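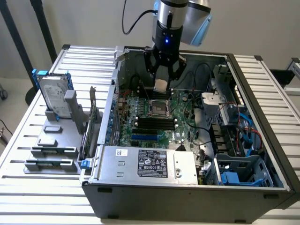
Bench check for opened desktop towers
Plotalley repair room, bench 3
Filled in by Vitória Teixeira, read by Murray Sutcliffe

How to use this list: go from the top to the bottom, mark each line with OK, NOT OK or N/A, and write the comment on the same day. If a line is NOT OK, stop at that line and tell Murray or Kiri. Please do not write only "fine" as a comment. I know it is quicker, but after one month no person can understand it.

BEFORE THE COVER COMES OFF

1. Mains lead removed from the tower and taken away from the bench. OK
Comment: The lead goes on the hook by the door. It was there when I started.

2. Power button held for 5 seconds after the lead is out. OK

3. Job card matches the tower. OK
Comment: Job 31. The card said only "Dell, slow, then dead". Kiri, please ask the customer for a little more next time, for example if there was a smell or a noise.

4. Bench clear of drinks, food and personal phones. OK
Comment: One cup was on the window side. I moved it to the kitchen. It had no name on it.

5. Wrist strap tested and worn. OK
Comment: The tester gives a green light, but the elastic of the strap is getting tired. It still touches the skin all around. I would like a new one before April.

TOWER ON THE BENCH

6. Tower lies on its side with the open side up, and it does not rock. OK
Comment: The table top has slots, so small screws can go down between them. Use the screw dish. Wiremu lost 3 screws there on Saturday and we found only one.

7. Side panel stored standing, away from the walkway. OK
Comment: I put it behind the cabinet. There was a scratch on the floor from some earlier panel, so please lift it and do not pull it.

8. Edges of the case checked for burrs before hands go in. OK
Comment: Checked with a cloth, as Hemi showed us. The metal of the drive cage is the place where I am always most careful.

9. Power supply label can be read without moving the unit. OK
Comment: The label faces up, so it is easy. The power supply itself is never opened in this room, also when the fan is noisy. It is changed as a complete unit.

10. Cables free, not squeezed under the power supply or over an edge. OK
Comment: The blue and red SATA cables hang by the drive cage on the right. I followed each one with a finger and found no cut. The black cables that go over the board are a bit in the way - I did not bend them hard, only moved them to the side.

PARTS TAKEN OUT

11. Each removed part has its own place in the tray, and no part lies on another part. OK
Comment: The drive stands upright in its blue caddy at the back, with the white label to the outside so the number can be copied without touching it. The card with the green circuit board stands in its slot next to the case, metal bracket at the top. The processor is in the shallow pocket in front of the drive.

12. Processor held by the edges only. OK
Comment: I looked at both faces with the lamp. Some old paste was left on the top side and I wrote it on the card. Cleaning is for the next person, with the alcohol wipes from the Flotberg box and not with kitchen paper.

13. Slotted holders at the front of the tray inspected for dust and cracks. OK
Comment: Both empty, both clean. It is better to look at them before anything goes in.

14. Tray does not stand over the edge of the table. OK 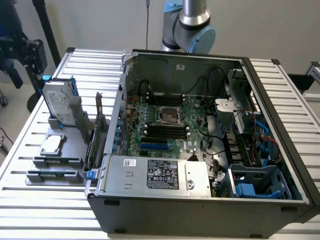 SOCKET AND BOARD

15. Socket looked at with the magnifier, from two sides. OK
Comment: I did not see any bent contact. Wiremu looked also, because after lunch my eyes are not so good with the small things.

16. Nothing loose on the board. OK
Comment: No screws, no pieces of plastic.

17. Capacitors: no swollen tops, no brown marks. NOT OK at first, changed to OK
Comment: I thought I saw a mark near the left edge. Hemi cleaned it with a dry brush and it was dust. I leave the first answer here so you can see why we were 6 minutes behind.

18. Memory slots: clips open and close, no dirt inside. OK
Comment: One clip is stiffer than the others but it works. Do not use the screwdriver to help it.

19. Expansion slots clean, blue clips at the left edge complete. OK

20. Fan shroud has no crack. OK
Comment: The plastic is light grey and fine hair cracks are difficult to see on it. Turn the lamp to a low angle.

BEFORE YOU LEAVE THE BENCH

21. Open tower covered with the antistatic sheet if it stays over night. N/A
Comment: Finished the same afternoon.

22. Screw dish has its lid on. NOT OK
Comment: The lid is missing again. I used a saucer. Murray, can we order two lids?

23. Job card signed and put in the blue folder. OK

ANSWERS FROM THE READER

Line 5: new strap ordered, please use the spare until it comes. M.S.
Line 13: agreed, I will move this line higher in the next version. M.S.
Line 22: two lids ordered. The saucer belongs to the kitchen, please return it. M.S.

Plotalley repair room | Questions about this list: ask at the front desk | © Plotalley | Back to top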